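## Workshop report: the two-arm bench at Sturnwood

Members will recall that the Prendness Shared Workshop set aside part of its budget last winter for a bench on which two robot arms could work side by side. The bench now stands in the Sturnwood unit, at the end nearest the loading door, and has been in regular use since May. The following notes are offered for members who have asked about progress, and for those considering whether to join the build group.

The arms were obtained second-hand and serviced on the premises. The greater part of the group's time has gone into the grippers. The metal jaws supplied with the arms were unsuitable for light household objects, and the group replaced them with soft blue fingers, slotted along their length so that they give a little under load. The present shape is the 8th version. Earlier ones were either too stiff, and dented whatever they held, or too weak at the root, and split after a few days' use.

Current work concerns the handling of drink cans and cups on a plain white top. The left-hand arm carries out the grasp, and the right-hand arm is kept open at its own side of the bench until it is called upon.

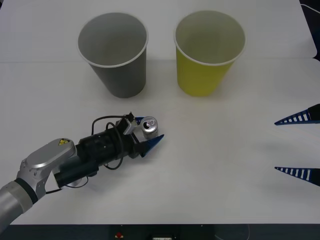 The control software is a modified copy of the package written by members for the Parsa conveyor project. It has been altered in two respects. Each arm now keeps its own record of where it has been told to go, and neither may enter the shared middle part of the bench until the other has given up its claim to it. The second change has slowed the work a little, but the group considers the delay acceptable. Before it was made, the arms met twice, and on the second occasion a finger had to be replaced.

Force settings have also been revised. The grip is now set separately for each type of object and stored under a plain name, so that a member new to the bench may select it from a list. Members are asked not to overwrite the stored values. Anyone wishing to try a different setting should save it under a new name, with their membership number at the end.

Cables remain a source of difficulty. Those running along the outside of an arm must have enough slack for the wrist to turn fully, yet a long loop is liable to catch. The group has tried spiral wrap, fabric sleeve and simple ties, and for the time being has settled on ties. A member with experience of machine wiring would be most welcome — the matter has been on the list of open tasks for longer than the group would wish.

Spending to date stands at £800, of which £600 went on the arms and their power supplies. The remainder covered printing material, fixings and a replacement controller board from Fulteck. A further request will be put forward once the cost of a proper guard rail is known.
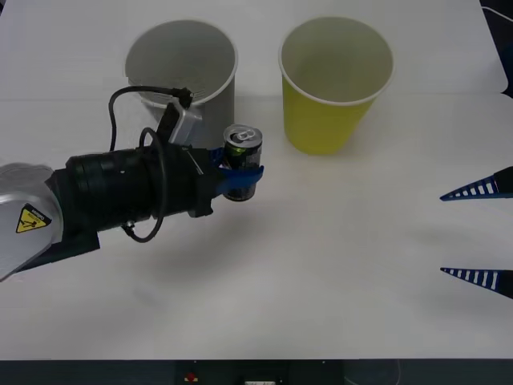
**May members use the bench without joining the build group?**

Members may book it once they have completed the bench induction, which lasts 20 minutes and is given at 6 p.m. on build evenings. Until then, they are welcome to watch from behind the marked line.

Bookings are made through the usual sheet by the Sturnwood tool store. The bench must be left clear at the end of each session, with both arms returned to their rest position and the power switched off at the wall. Faults should be written in the bench log, together with the name of the stored setting in use at the time.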